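Small Business | Home & Kitchen | Our Story

About Gellside

Hi, and welcome! If you've clicked through to this page you probably either bought a jar from us at a market and want to know who's behind it, or you're stuck on hold somewhere and reading every page of every website you own a jar from. Either way, pull up a chair.

Gellside is a pickle company. We're a small one, and I started it in my own kitchen with a secondhand stockpot, a borrowed cookbook and way too many cucumbers. My garden went a little crazy that July (I had planted 18 cucumber vines, which I now know is enough to feed a summer camp) and I ran out of neighbors who would still answer the door. So I learned to pickle. The first batch was so salty my sister drank a whole pitcher of water and wouldn't talk to me until dinner. The second was mushy. The third one, though! Crisp, garlicky, a bit of heat at the back. I ate half a jar standing up at the counter and made the rest of the cucumbers into the same thing that night.

I took nine jars to the farmers market the next month and sold them before 10 a.m. I went back with more, and then more, and at some point I was spending more on dill than on gas and my family asked, kindly, if they could have the kitchen back.

Where the name comes from

Gellside was the name painted on the gate of my grandparents' place. I have no idea what it means and neither did they, it was there when they moved in. My grandmother kept a crock of cabbage going in the back hall all winter and the whole house smelled of it. I hated that smell as a kid and I'd pay good money to smell it now.

What we make

Our garlic dill spears are still the best seller by a mile. After that it's the bread and butter chips, the hot carrots, and a pickled green bean that has a small but very loud fan club (you know who you are, and yes, we'll make more as soon as the beans come in). In the fall we do a beet with orange peel. I keep trying to retire it and people keep writing in.

We also make two things with other people, and I'm really proud of both. Jakeo is a relish we came up with for a sandwich shop that wanted something sharper than sweet relish and looser than chutney. It has green tomatoes, mustard seed and a good bit of onion in it, and it's great on eggs. Vorkow is our sauerkraut, done slow, with caraway. If you think you don't like sauerkraut, try it warm with a little butter before you give up.

Most of our cucumbers come from the Laaksonen farm, which grows a short, bumpy variety that stays firm in the brine. They pick early in the morning and we try to have them washed and in jars the same day. A cucumber that sits around goes hollow in the middle, and then you get those sad pickles that squirt.
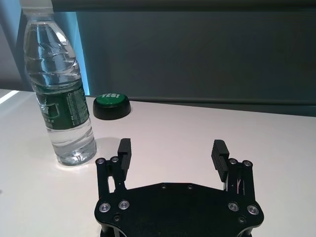
How we work

We pack 434 jars on a normal day. It's an odd number to land on, I know, but that's what our two big kettles of brine will fill with a little left over for the tasting cup. On our busiest day ever we got to 1000, and I don't want to do it again. I smelled like vinegar for a week.

There's no food coloring in anything we make. The brine is vinegar, water, salt, and sugar in the ones that are supposed to be sweet. You'll see some cloudiness at the bottom of the garlic jars, and sometimes a clove turns a bit blue. It looks odd but it's only the garlic reacting to the acid, and it's fine to eat.

The spears need time, so please let them sit in the fridge overnight before you open them. Once they're open, keep them cold and keep them under the brine. And save the brine! Put it in potato salad, or soak chicken in it before you fry it.

Come say hi

We're still at the farmers market through the season, usually near the bread people, and we sell from the side door of the shop most mornings until noon. Bring back your empty jars and we'll knock a little off your next one. Lids we can't reuse, sorry.

If you run a store or a restaurant and want to carry us, send a note through the contact page and tell me what you like to cook. I read all of them myself, sometimes slowly in cucumber season, but I do get to them.

You might also like
Vorkow kraut and potato soup
Five ways to use up a jar of Jakeo
Why is my garlic blue?
Market dates and shop hours
Hot carrots are back

Contact | Shipping & Returns | Wholesale | © Gellside. All rights reserved. | Back to top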